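周一去了一趟Skongate的工作室开放日，回来兴奋得睡不着，趁还记得清楚赶紧写下来。

先交代一下，Skongate是个做赛车游戏的小团队，上一作《Katiyar》我断断续续玩了两年，手柄都换过一次。这回他们开放了40个名额给玩家，我抢到的时候差点在地铁上叫出声。地方在一栋旧印刷厂的三楼，电梯很慢，我是爬楼上去的，进门先发一张胸牌，上面印着自己的游戏ID，我那个中学时起的ID被前台大声念了一遍，行吧。

上午十点开始，带队的是制作人Kofi Gbeho，说话特别快，一边走一边倒着给我们讲。第一站是声音组。我一直以为引擎声就是找辆车踩油门录一录，结果他们光一台四缸机就在不同位置分别收音：进气口、排气管、座舱里，还有车头斜前方。录音师把几条轨道一条条关掉给我们听，关掉进气那条的时候，整辆车一下子就“瘪”了，现场好几个人一起“哦——”。他还放了一段废弃的素材，一条狗从头叫到尾，据说那天只能全部重录。

第二站是物理组，也是我最想看的。新作（代号Firnidetti）重写了轮胎模型，屏幕上能看到四个轮子各自的温度和抓地力曲线，程序员让我们轮流上去开同一个弯。我第一圈推头推到护栏上，第二圈学乖了，早一点收油，车尾就很听话地跟着转进来，那个感觉真的好！跟前作那种稍微有点“浮”的手感完全是两回事。有个大哥问路肩会不会还像以前一样一压就弹飞，程序员笑了，说这是他们收到最多的反馈，已经改了，然后当场压给我们看。确实稳多了，不过雨天还是会跳一下，他自己也承认还在调。

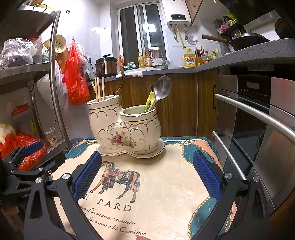 中午在休息区吃三明治，顺便跟旁边几位玩家聊了聊。有一位是坐了一夜火车过来的，专跑拉力，连赛段名字都能倒背。我们聊得最久的话题是老游戏下架。授权车辆一到期，商店页面就没了，买过的还能下，没买的只能去找二手光盘。大家多少都吃过这个亏，我自己就有一款一直放在愿望单里等打折，等到最后等没了，到现在想起来还肉疼。

所以下午的问答环节，我第一个举手问的就是这个。回答的是负责车辆和授权的Tamer Kanaan，他没绕弯子：首发一共103辆车，其中32辆是团队自己设计的原创车，不涉及任何厂商授权。真有哪份合同续不下来，他们打算只把那几辆车从新玩家的车库里拿掉，游戏本体继续卖，老玩家已经拿到的车照样能开。他也说了，这是目前的计划，配乐那边的合同更麻烦，还没全谈完。我觉得能把话说到这个程度已经很难得了。

原创车里我最喜欢一辆叫Liltton的小后驱，方头方脑，转速一上去声音又尖又愤怒，可爱死了。试玩区一共六台机器，我排了两次队，两次都选的它。赛道是一条山路，下坡多，护栏外面就是湖。第一次跑完排名垫底，第二次挤进前三，旁边排队的小朋友给我鼓了掌，我很得意。

也说点不太满意的。菜单字太小，坐在沙发上估计得眯着眼看；回放的镜头切得太碎，刚看清超车就换角度了；力反馈方向盘只准备了一台，排队的人一直绕到走廊，我没排上。涂装编辑器倒是意外地好用，据说一辆车最多能叠900个图层，旁边一位姑娘十来分钟就画出了一整面锦鲤，我画了个歪的闪电。

临走每人发了一套贴纸和一张赛道地图海报，海报我卷着抱了一路，地铁上被人挤出一道折痕，心疼。发售日他们没松口，问了三遍都只说“做好了就发”。下次开放日听说会放在春天，地点不变，报名还是走官网邮件订阅，想去的朋友先把订阅点上，这次名额放出来没多久就满了。我肯定还要去，得把那台方向盘排到！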